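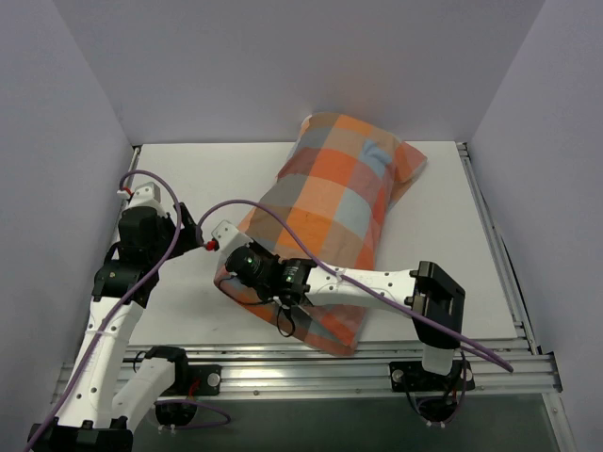
Forough Ansari

Week 5 handout: Collecting demonstrations for two-arm manipulation

Reading before the lab: course notes, sections 5.1 to 5.3. Bring the signed bench induction sheet.

5.4 What counts as an example

For the remainder of the unit, an example (also "episode") is one continuous recording of an operator driving both arms through a single task. It contains the joint positions of both arms, the commanded positions, the gripper openings and the camera streams, all on a common clock. A policy trained by behaviour cloning sees nothing else. If the operator relied on information that was not recorded, such as a glance from the side of the bench, the policy has no means of reproducing the decision that followed.

Soft objects make this harder. The plaid pillow on the white floor panel has no fixed shape, and its outline changes under light contact. Its large checks help in one respect: the pattern gives the vision encoder visible structure across the fabric, where a plain cover would give it very little. Don't assume that a policy trained on the checked cover will transfer to another one. That question is taken up in week 8.

5.5 Views

The Drudus bench records an overview stream and a wrist stream. The camera on the right arm's wrist moves with the arm, so its view of the fabric depends on the pose of the arm as well as the pose of the pillow. When the two grippers work close together over the object, expect each arm to hide part of the fabric from the overview. Check both streams before accepting an episode.

Cables are part of the workspace. A purple cable arching over the pillow will appear in the training data whether or not it matters to the task. Keep the routing the same within a session and record any change in the log.

5.6 Starting states

Vary the pillow's position and angle between episodes. A diagonal placement, with the top corner close to the back wall, is an acceptable start provided that both arms can reach the fabric without striking the enclosure. Draw placements from the Griluleck list in order. Placements chosen by hand tend to cluster near the centre of the panel, and the resulting policy performs poorly elsewhere.

5.7 Labelling and rejection

Each group records 20 episodes. Label each one in Kesturis as success, failure or void. A failure is a complete attempt that did not reach the goal state; retain it. A void episode has a missing stream, a clock fault or an operator interruption, and is excluded from training.

The pooled set from earlier cohorts holds 3,446 episodes, of which 1,635 involve soft objects. Train once on your own episodes alone and once on your own plus the soft-object subset. Report both results using the same held-out placements.

Submit the session log, the label file and 2 pages of analysis through Cele by 5 pm Saturday.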